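Running the night desk at Pusstead

Shewit Seyoum starts work when most of the town has finished dinner. She is the night supervisor at the Pusstead public library, one of the few branches in the county that stays open until two in the morning, and she has held the post for six years.

"I applied for the day job," she says. "They gave it to someone with more experience and asked if I would consider evenings. I said I'd try it until March. I didn't ask to move after that."

Late hours began as a trial. The branch sits between the hospital and the bus depot, and staff had noticed people waiting in the entrance after closing for a shift to start or a ride to arrive. In the first month of late opening, 691 people came in after nine. Last year the total for a single month reached 1,957.

Seyoum says the crowd changes through the night. Students fill the upstairs tables until eleven. After that come nurses on a break, drivers, and parents who want an hour to themselves. "There is one man who reads the Skarkinness shipping records," she says. "He has been through all 53 volumes and now he's checking his own notes. I bring the next one down before he asks."

She grew up in Plidgate, where the library was a single room above the post office. Her mother cleaned the building and Seyoum did her homework there. She studied accounting first and worked for a freight company before going back to school at 31.

"The accounting helps more than you would think," she says. "A lot of people come to the desk with a letter they don't understand. It might be a tax notice or a bill. I can't give advice, but I can show them where the form is and what the words mean."
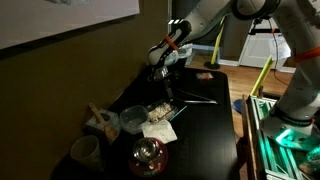 Budget is the part of the job she likes least. Late opening costs more per hour than daytime service – heating, security and a higher pay rate all count against it – and the question of whether to keep it comes up every spring. Two years ago the hours were nearly cut back to ten o'clock.

Colleen MacLeod, the branch manager, was the one who argued for keeping them. "I took the visitor numbers to the county and I took letters too," MacLeod says. "We had 19 letters from hospital staff alone. I read four of them out loud and then I sat down."

The hours stayed, with one change. The branch now closes early two nights a month so the Yeoh catalog system can be updated. Seyoum uses those nights to catch up on shelving.

Asked what she would do with more money, she doesn't take long to answer. "Better chairs upstairs. A second person on the desk after midnight. And I'd fix the book drop, which jams when it's cold."

She has no plans to go back to daytime work. Her own reading gets done on the bus home, and at the moment it is a history of salt.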